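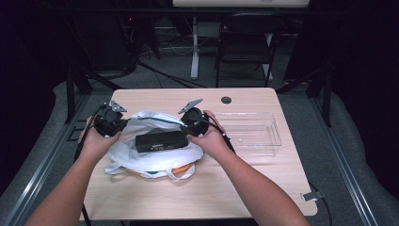
**Pack your bag, Morkstead!**

The Porville bag swap is back on Mon 20 November, and we can't wait! Bring along any cloth bag you've stopped using (crumpled is fine, a wash at home first is lovely) and fill it with the odds and ends that clutter up your desk. Power adapters, cords, straps, little cases, clear plastic trays — it's all welcome, and somebody at the next table will be thrilled to find it.

Last June we rehomed nearly 1000 items in one afternoon, and the tray table was bare by morning tea. What a day! If you're bringing chargers, please pop a bit of tape on each one with the name of the device it belongs to. Trays are great for keeping small bits together, so grab a couple if you see them.

Doors open at 2 and we pack up at 5, at Drerholm Hall on Garba Street. Entry is a gold coin, and there'll be tea and a slice. Anything left over goes into the cupboard for the next swap, and you're very welcome to stay and help sort — it's a favourite part of the day for plenty of us.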